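Support > Drareck Home Helper > Set-Up Guide > Section 4: Rehearsal Rooms

Reading time: 6 minutes

4. BEFORE YOU LET IT TOUCH YOUR STUFF

4.1 What rehearsal is

You have unpacked the Drareck, charged it, and cleared a path to the dock. You would now like it to tidy the bedroom. So would we. First it has to tidy a bedroom that does not exist, several hundred times, inside the Gester rehearsal software that came with your unit.

People ask us on the support line whether machines can do housework yet. Our standard reply is "some of it, slowly, with you in the next room." This section covers the part where you find out which some.

The default job is called Nightstand Run. The machine has to get through a doorway, cross a room, reach a nightstand, pull open a drawer, put one item away and leave. A nine-year-old can do this and will charge you a dollar. The default setting is 242 attempts, and you should plan on leaving it overnight.

4.2 Starting a rehearsal

1. Open Gester on the computer you paired in Section 2.
2. Choose Rooms, then Starter House. Do not choose Cunha yet. Cunha is the house with the stairs.
3. Wait for the doors to load. They load after the floors, and if you press Start too early the machine will practice in a house with no doors, do beautifully, and learn nothing.
4. Open the Views panel and pick Doorway.

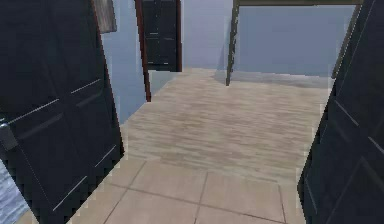 5. Set Door Clearance to 14. The units are inches if your account is set to the US and centimeters if it isn't, and Gester does not say which. Check under Account > Region before you wonder why it refuses to go anywhere.
6. Set Floor Change to On. Going from tile to wood is nothing to you. To a machine on small wheels it is an event, and with this setting off it will treat the two as one surface until the day it meets the strip between them in your hallway.
7. Press Start.

NOTE: The drawing quality is low on purpose. Stair-stepped edges on doors and trim are normal and are not a fault with your screen. Hwa-young Kang in support has a saved reply about this, and she would like to use it less.

NOTE: Dark doors are harder than light ones. A navy door with thin panel lines gives the machine little to go on apart from the lines. If your own doors are dark, run the doorway part of the job twice before moving on.

CAUTION: A pass in the doorway part means the machine got through an open door. It does not mean it can open a closed one. Handles are in Section 7, which is longer than this one and has a worse mood.

4.3 The nightstand

When the doorway score stays at 99 or better for a full session, Gester unlocks the second half of the job. The score is out of 100. The missing point is for style, and we have not seen it awarded.

8. Switch the view to Bedside.
9. Under Target, select Upper Drawer. The lower drawer is available and you are welcome to it, but the arm has to reach down and pull level at the same time, and early attempts tend to drag the whole nightstand out for a walk.
10. Under Clutter, choose Medium. Low gives you a bare top and a false sense of progress. High was built by Woo-jin Seok from memory of his own bedside and we don't recommend it.

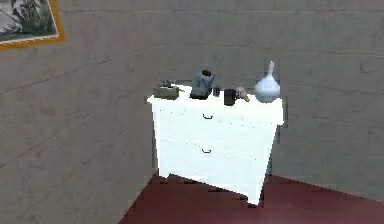
Fig. 4-2. Bedside view: two-drawer nightstand with items on top, white vase at the right.

11. Under Keep Upright, tick the vase. Anything tall with a narrow neck should be ticked. If you skip this step the machine regards the vase as being in the way, and deals with it.
12. Under Leave Alone, tick anything you would not want moved. Objects that Gester can't name are listed as Thing 1, Thing 2 and so on. Small items with uneven outlines nearly always end up here. You may rename them. The machine won't care, but the log is easier to read.
13. Press Start and go to bed.

NOTE: The drawer pulls are thin and dark on a very white front, which is close to the best case. Knobs, cut-out grips and the push-to-open kind each need their own session.

CAUTION: Stacked items count as one item until the machine knocks them apart. If you keep a small thing on top of a tray, or a lid on a box that it doesn't quite fit, expect the first hundred attempts to go badly in ways you will recognize from your own life.

4.4 Reading the morning log

The log opens by itself. Three lines matter.

Reached: how many times it got to the nightstand. This should be high. If it's low, go back to 4.2 and look at Floor Change.

Opened: how many times the drawer came out far enough to use. On a first night, half is respectable.

Put away: how many times the item went in the drawer and stayed in after the drawer was shut. The first figure here is usually small. Taha Abou Zeid, who wrote the scoring, counts a sock hanging out of the drawer as a failure. Several customers have written in to dispute this and he has answered all of them at length.

If Put Away is zero, don't raise the number of attempts. Lower Clutter one step, run it again, and bring Clutter back up the next night.

4.5 Moving to your own room

You may move to the real bedroom when Put Away passes on two nights in a row. For the first real run:

14. Clear the top of the nightstand completely. Yes, after all that.
15. Put one soft item on it.
16. Stay within reach of the red button.
17. Say nothing encouraging. The microphone is on, and "go on, go on" is a valid command in the current version.

It will be slow. Our own test unit at the Nustness workshop took 657 seconds to put away a pair of reading glasses last January, and there was applause. You could have done it in four, and you would have put them in the wrong drawer.

CAUTION: Rehearsal rooms have even light and no rugs you can trip on. Your bedroom has a lamp, a charging cable and probably a cat. Scores from Gester do not carry over one for one. Kyung-hwa Ma's rule of thumb is to halve them and then be pleased with anything better.

4.6 If it stops partway

Stopped in doorway: door has swung. Prop it and press Resume.

Stopped with drawer open: it can't tell whether the item went in. Look in the drawer, then press Yes or No on the handset.

Stopped facing the wall: restart. We are looking into this one. If it happens more than twice, save the log and send it in marked for Seung-woo Sung, along with the wall color.

Next: Section 5, Laundry (Sorting Only)

38 comments · 112 shares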